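Re: [harketti-walkers] Ferry or bus to Danden?

On 27th December a list member wrote:
> Is the ferry worth it in May, or should we
> just take the bus from Flestus?

Oh, do take the ferry! We went over last May (my third time, and I'd go again tomorrow) and the crossing is 80 minutes of pure pleasure if you get a seat on the left side. The bus is fine, but it winds so, and my stomach never forgives me. Boats leave at 9 and 14, and the guesthouse at Limsakul will hold your bags.

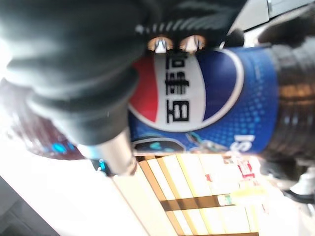
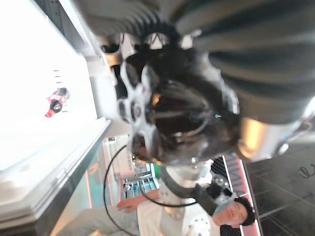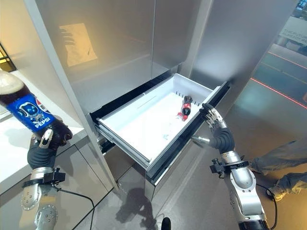

What to pack

A windbreaker, and small change for the pier.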